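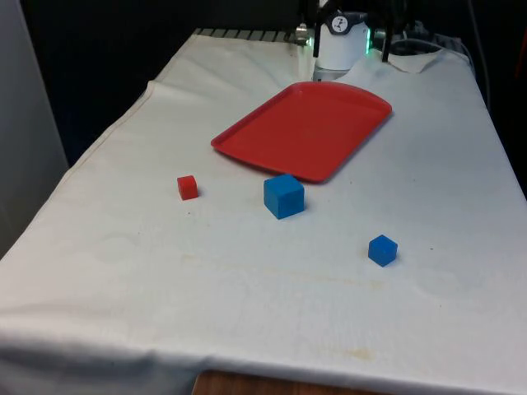 Our question was a small one: how do people word an instruction when two things share a color and two things share a size? We picked it for the Flonov term project because it sounded easy, and it kept us busy from February right through to the end! Everything we asked people to write was built on one layout – a shallow red tray, a small red cube, a small blue cube and a larger blue cube on a white cloth. Say "the blue one" and you could mean either of two cubes. Say "the small one" and you have the same problem with a different pair. Say "the red thing" and you might even mean the tray. Only one cube can be picked out with a single word, and that's the bigger one. We loved that about it, and it's the reason the larger blue cube became the star of the whole report.

The task

People looked at the start layout and the finish layout, then wrote one instruction that would get a stranger from one to the other. The finish was always the same: larger blue cube on the tray, the two others left on the cloth. They couldn't point, draw or use numbers. They could use as many words as they liked, and wow, did some of them like words. The longest answer ran up to 50 words and included a very kind reminder to breathe.

We collected answers in the Alvarado building over lunch, which was noisy but friendly. In all we got back 52 sheets. Twelve were left out (unfinished, or written about the wrong cube), and that gave us a clean 40 to work with.
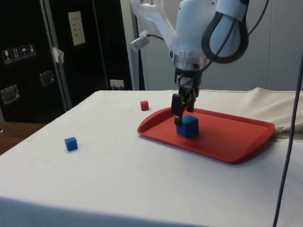
Report by the Graltside group, Droltedell College
Submitted 31 Jul 2019

What people wrote

The first surprise was how many people gave more than they needed. "Big" or "large" is enough to pick out the cube, and so we expected lots of short answers like "put the biggest cube on the tray." Instead, 30 of our sheets gave both size and color: "the big blue cube," "the large blue block," "the larger blue box." People seem to reach for color even when it does no work. One of us guessed this would happen and has been unbearable about it.

The second surprise was the word for the tray. We had called it a tray on our own planning notes from day one and never thought twice. On the sheets it was also a plate, a lid, a pan, a mat and (our favorite) "the red parking lot." Everyone still understood each other when we read the answers out in class, so the odd names did less harm than we feared.

Then there's the little word "on." We thought it was the simplest part of the sentence. But the tray has a raised rim, and some writers clearly saw it as a container, so they wrote "in the tray" or "inside the red." Others wrote "onto," and a few wrote "over," which set off our longest argument. A cube can be over a tray without touching it at all. Is that an instruction to set it down or just to bring it there?

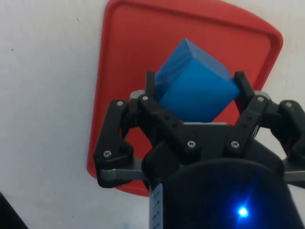 Fig. 2. The blue cube and the red tray: "over" or "on"?

We ended up coding "over" as its own group and we're glad we did. When we read those sheets to classmates and asked what they would do, half the room put an imaginary cube down and the other half left a hand in the air. It was a great ten minutes.

Where the cube should go

Nearly all the writers stopped once they had said "tray." Very few said which part of it, or which way the cube should face. We had argued over this ourselves while planning, because the tray lies at an angle to the table and "the left side" of a slanted tray can be read two ways. The people who did try to be exact used "middle" or "center," and those answers were the easiest for classmates to follow. Two used "near the corner" and left us guessing which corner.

The small cubes hardly got a mention. We had hoped for more lines like "leave the others alone," and found them on only a handful of sheets. It looks like people take it for granted that anything you don't mention stays put.
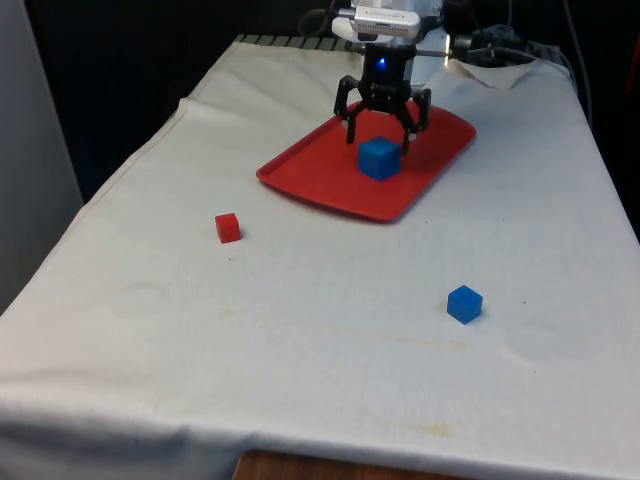 Fig. 3. Larger blue cube on the tray, small red cube on the cloth to the left, the other blue cube farther forward.

What we would change

Next time we would swap the tray for one in a third color. The red cube and the red tray made a nice trap, but hardly anyone had a reason to talk about the red cube, and so the trap was wasted. A second task, with the small blue cube going to the tray, would fix that – then size and color are both needed, and we could see who still writes too little. We would also iron the cloth! Two sheets used the wrinkles as landmarks, and we had no idea how to code "past the crease."

The full list of instructions, typed up with the original spelling, is in Appendix A. The coding sheet is in Appendix B, with "red parking lot" in a row of its own.

Filed under: Student Work, Language and Everyday Things

Home Projects Term Reports Archive Contact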